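Clearing paper offcuts from a matte table

I moved to the smaller worktable in August, and since then the main nuisance has been paper. I cut coloured index tabs for the sample folders, and the waste comes off in pieces smaller than a fingernail. On the old table, which had a gloss finish, one pass with the edge of a hand moved everything to the end and into the bin. The new top is matte and taupe and behaves differently. Light scraps slide for a short distance and then stop. A palm picks up some of them and drops them again on the way to the bin.

I kept notes on three methods over two weeks. None of this is difficult, but I had been doing it badly for years and wanted to settle on one order of work.

Method one was a folded towel used dry. It collects the larger offcuts if it is drawn slowly towards the front edge, with the fold leading. Drawn quickly, it rides over them. A dark towel shows every pale fibre it has picked up, so it is easy to tell when to turn it. It also sheds a little of its own lint, more so when new. I washed mine twice before starting and still found fluff along the rear edge of the table the next morning.

Method two was the same towel, damp. Damp works well on dust and poorly on paper. Thin scraps soften, stick to the table and have to be lifted with a nail. Coloured ones can also bleed. I had a faint pink mark from a tab that sat under a wet fold for an afternoon, and it took washing-up liquid and some patience to shift it. I gave up on damp after the fourth session, except as a last step once all the paper is gone.

Method three was a lint roller, the ordinary clothes type with a peel-off adhesive sleeve. Mine is a Gikden with a claimed 100 sheets. Evaristo Greco suggested it after watching me chase a scrap across the table with a ruler. He uses one on drawing boards in his workshop in Bragança and replaces the sleeve once a month.
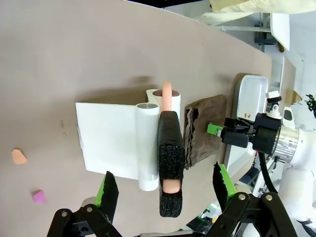
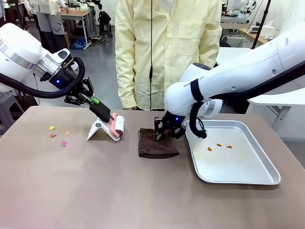 The roller needs less pressure than I expected. Pressing hard flattens the adhesive against the top, and the roll drags and then jumps. With little more than its own weight on it, it turns freely and takes up scraps on the first pass. Overlap each stroke by a third of the roll width. Roll in one direction only, lift at the end, and go back to the start. Rolling back and forth will sometimes put down a scrap that was only held by a corner.

One fresh sheet clears the whole table on a normal day. After a long cutting session it takes two. A sheet is spent when the colour of the adhesive is hard to see between the bits of paper, though in practice I change it sooner, at the point where it stops making a noise on the surface.

Cost, for those who care about it. The roller with a full sleeve was 549 in the local shop, and a refill is 292. At one sheet a day, a refill lasts a little over three months. The towel costs nothing beyond its share of a wash. I think that is acceptable, but I do not use the roller for anything the towel can manage.

Things that stand on the table need to come off it first, or at least be shifted and put back. Paper gathers at the foot of anything upright. My folding stand is the worst for this. It is light enough to be pushed along by the roller, and scraps work their way under the lower edge of the plate. I now lift it, roll where it stood, and put it down again on clean surface. The same goes for a towel left lying about, which hides a surprising amount.

The order I have settled on is as follows. Pick up any piece large enough to take between two fingers. Lift the stand and roll under it. Roll the remainder, left to right. Peel the sheet and fold it inwards on itself before it goes in the bin, otherwise it will attach to the liner. Wipe with the towel, dry on most days and barely damp at the end of the week. The whole thing takes 9 minutes, of which the wiping is the longest part.

Two points are still open. The roller leaves a very slight tackiness if it is parked on the table in warm weather, so it ought to have a cover or a hook. Sekari sell a hanging cover, but the reviews disagree about whether it fits other makes. The second point is static. In Hamar last winter, on a similar top, scraps clung to everything including the scissors, and I do not know yet how this table will behave when the heating comes on. I will add a note underneath when I have something to report.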